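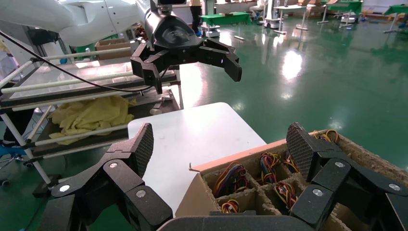
*Textured pads wide open, wire bundles in the divided box, second arm waiting over the white table.*

## Getting two arms to pick things with wires on them

I've read a lot of guides that promise a two-arm picking cell in a weekend. Most use wooden blocks. Blocks are easy, and if blocks are all you want to move you can skip this page. What follows is how we set up picking for wire bundles and computer power supplies at the Fodimstead workshop. I'll say where I think the usual advice is wrong, and where I don't know.

You need two arms that already move and stop when told, a gripper on each, and a camera at the wrist. You also need somewhere to put the parts. If your emergency stop isn't within reach of your chair, fix that first and come back.

### 1. Put the parts in compartments

Loose wiring in an open bin is hopeless. One bundle hooks another and you lift the lot. Use a box with dividers. Moulded pulp is fine and costs nothing if you rescue it from the recycling. Corrugated card works too, though the top edges go ragged and fibres come off on everything.

Tie each bundle before it goes in. A loose tie is enough. I used to tie them tightly, then found the fingers slid off the hard little knot.

### 2. Check what the wrist camera can see

Open the fingers all the way and look at the picture. You'll lose a good part of the bottom of it to your own gripper. Every guide I've seen treats this as a fault to be cured with a longer bracket. I tried the longer bracket. It wobbled, and the picture was worse. Leave the fingers in view and move the approach path so that the part sits in the gap between them.

Mask the fingers out if your software wants that. Drimska has a tick box for it which did nothing we could measure.

### 3. Set the grip on the casing first

Start with the power supplies, not the bundles. A metal casing gives the pads something flat to press on.

1. Jog the arm down until the pads are level with the middle of the casing.
2. Close slowly until the pads touch, then close a further 4 mm on the command. The pads and linkage take up the difference.
3. Lift a hand's width and wait.
4. If the casing tilts, go back down and move along its length. Don't add force.

Step 4 is where people go wrong. More force hides a bad position until the arm speeds up.

### 4. Deal with the leads

A power supply trails cable and connectors, and the leads will catch on a tray wall sooner or later. Lift straight up until the lowest connector is clear, and only then move sideways. Measure that height with the leads hanging. The drawing of the part won't tell you.

Coil them if you can. It makes the lift shorter, though I doubt it makes it any more reliable, because a coil can drop open on the way up.

Watch the wall of a clear tray as well. Depth readings through acrylic are poor, and ours put the wall in different places depending on the lights. I typed in the wall positions by hand after measuring with a ruler.

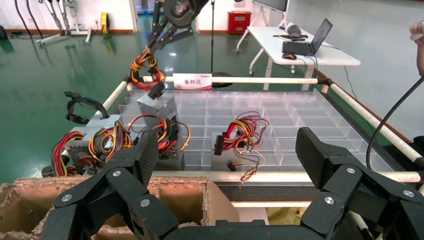

Tshepo Engelbrecht thinks I'm too hard on clear trays: you can check from the side whether a connector has snagged, and that alone saves more time than the depth camera loses. Fair point for the first Monday of testing. I still wouldn't buy one for a cell that has to run with no one watching.

### 5. Keep the arms out of each other's way

Give each arm its own zone and let only one into the shared zone at a time. Oren's planner claims to handle both arms moving together over one tray. It may well, for bare arms. It knows nothing of a loop of cable swinging below a gripper, so I use a plain lock: one arm asks, the other backs off, then it goes.

### 6. Don't believe your first good run

The Betancur pads are sold as good for up to 4,000 grips. I'd inspect them at 3,000 and note the state of the texture each time. We had a run of 299 picks without a drop, and I nearly wrote this page on the strength of it. After that we shuffled the parts, turned some on their sides and began dropping them again.

So shuffle early. Log the failures with the wrist picture attached, and change one setting between runs. Wire bundles are still our worst part and I haven't got a grip setting for them that I'd pass on.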